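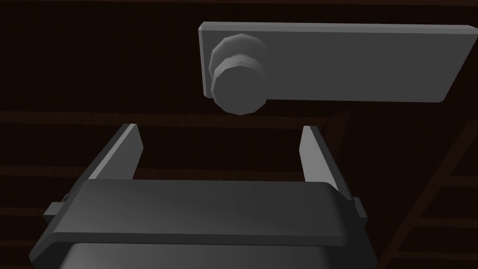 Project report: Stirneo, a door-opening gripper
Built at the Odside shared workshop
Second-year engineering project, Forneck College

Doors are horrible! That is the main thing I have learned this term, and I say it with a lot of love, as I have thought about little else. My project is a two-finger gripper that can take hold of a door handle or a knob, and I am building it on a bench at Odside between the lathe and the kettle.

I started with the hardware, which was a mistake (a fun one). The first set of fingers was cut from scrap plate and driven by a second-hand servo, and it closed beautifully on a broom handle. Then I tried it on the workshop's store cupboard and stripped the gears. After that I moved to simulation, so that I could break things for free, and the simulator is where most of the work in this report was done.

The simulated close-up is deliberately plain. It has flat-sided fingers, a knob on a plate and dark wood behind. I kept the knob low on polygons so the contact sums run at a decent speed on my old laptop – it looks like something from a very early video game and I have grown fond of it.

For the bigger tests there is a two-armed robot model, white with black joints, in a house with a wooden floor and a hallway. I wanted to see the gripper at the end of a real reach, where the arm gets in its own way.

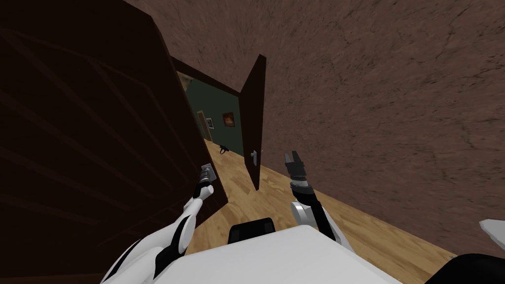
Why use two fingers when a hand has five?
Two are cheaper to build and much easier to debug, and for a handle they give enough grip if they meet it squarely.

Lining up is the hard part. I ran 87 attempts on the round knob, each with the gripper started from a slightly different spot, and 7 of them jammed with a finger tip against the face of the knob. All of those began too far to one side. Opening the fingers wider before the approach helped more than anything clever I did in the code, and I wish I had tried it in week two.

The control program is a short list of states: open, approach, close, turn, pull. It is written on top of Lukumay, the little motion library our workshop group shares, and I added two checks of my own. One compares the finger positions before closing, the other stops the wrist if the turning force climbs too quickly.

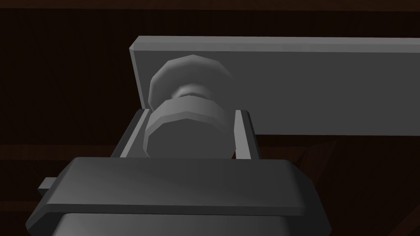 Page last changed: 2019-06-07

Next comes the real thing again. New fingers are drawn up with rubber pads on the inner faces, and the bench rig will have a proper knob screwed to a board – no more store cupboard. I still need a stronger servo and a tidier way to run the cable past the wrist.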